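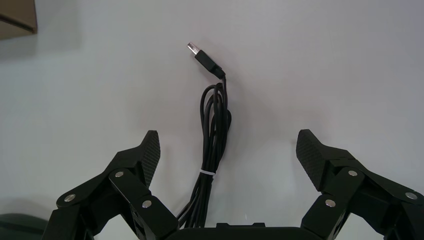

Bralier two-finger gripper, long-term review
Posted July 7, 2023 by Pierina Marras

I run a small packing cell at Studport, where we put together accessory bags for people who sell cameras and bike lights. One arm, one gripper, one table. The job is mostly USB cables that come to us bundled with a tie, and each one has to go from the table into a box. We bought the Bralier in the spring to replace a suction cup that was never going to hold a cable.

I'll start with the good part. The Bralier grips bundled cable well. The textured pads bite on cord without marking it, and the fingers close evenly, so a bundle that's off center gets pulled to the middle and doesn't get shoved across the table. Mounting took one morning. The manual is short and mostly correct, apart from the connector pinout on page 4, which is printed upside down.

Now the fault. On our second production run the gripper started reporting a good grip with nothing in its fingers. The arm would go down, close, come up empty, travel to the box, open, and count one packed. It did this on and off for most of a shift before Tamunoemi Okafor weighed a finished carton and found it light. We opened every carton from that run, all 208 of them, and put the short ones right by hand. A customer would have found it before the software did.

I blamed the tie position first. If the fingers come down over the loose loops and miss the tied section, the bundle squashes flat and can slide out as the arm lifts. That does happen, and we moved the pick point to the tie to stop it. The false grips kept coming.

The real cause was the position sensor that tells the controller how far the fingers have closed. It had drifted. The controller decides it's holding something when the fingers stop short of fully closed, and with the drift, fully closed looked like a few millimeters open. Every empty close passed as a cable. The log shows the first bad reading at cycle 2516, and there's no warning code attached to it. As far as the gripper was concerned nothing was wrong.

Ott Koppel at Trarby, who sold us the unit, was decent about it. He sent a replacement sensor board and didn't argue over the warranty. He also told me the homing routine corrects for drift, but it only runs at power-up. We leave the cell powered all week. The manual doesn't mention homing on a schedule anywhere I could find.

There's a safety side to this too. The same reading is used to cut the closing force near the end of travel. With the sensor off, the fingers were closing the last bit at full force. Benedito Lopes had been clearing dropped cables between picks with the cell in slow mode, and he got a pinched fingertip out of it. No broken skin, but he was wearing gloves. We now stop the arm completely before anyone reaches in, and I should have had that rule from the start.

What we changed:

Homing every 200 cycles, called from the arm program. It adds a few seconds.
One empty close at the start of each shift, checked against a written number.
A scale under the carton. The grip signal no longer counts as proof of anything.

Since then it has run without a false grip. The old board went back to Trarby and I haven't heard what they found.

Would I buy it again? Yes, for cable, if you can check the count some other way. If the gripper's own signal is all you've got, I'd wait for Bralier to put out a firmware update with a drift warning. Three stars out of five. The pads are wearing fine.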